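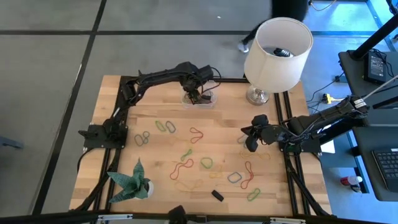 Lilian Masanja

About Us

Grudorwood is a small robotics workshop with a big table and a lot of rubber bands. We teach pairs of robot arms to do the chores that people do while thinking about something else. A child of four can pick up a rubber band. Our arms are getting there, and they have never once asked for a snack.

We started in a room behind a print shop with 200 square feet and one arm that turned left with great confidence. These days we have carpet, more than one arm to a table, and a front door that visitors can find on the second try.

People do visit. Our open day began when Kimutai Muli's aunt wanted to know what he did all day and wouldn't accept his answer. She brought friends. Last May we had 178 people through, most of whom had come to see the future and spent their time watching two black arms deal with stationery. They stayed longer than we'd planned for. We ran out of chairs, then cookies.

The rubber band table is the one they crowd around. The bands get scattered over the wood in whatever shapes they land in — loops, squiggles, the odd figure eight — and there's a clear container for them near the far side. The lamp and the potted plant share the table because real tables have things on them. Mebrat Feyisa, who runs the demonstrations, lets visitors toss the bands themselves. Children toss them kindly. Engineers from other companies do not.

We're often asked why rubber bands. They're thin, they bend, and they lie flat against the table as if they'd been told to hide. A wooden block holds still and keeps its shape, so it makes a fine first week and a dull second one. Mebrat would like it known that she has nothing against blocks.

The team is 15 people. Faraji Mugo builds the table frames and has opinions about bolts. Cempaka Yeoh looks after the software and answers the school mail. I do the bookings, the budget and this page.

Planning a visit

Tours last an hour and are free. Groups should write to us two weeks ahead and tell us how many are coming and how old they are. Closed shoes, please, and long hair tied back. We can lend you something to tie it with.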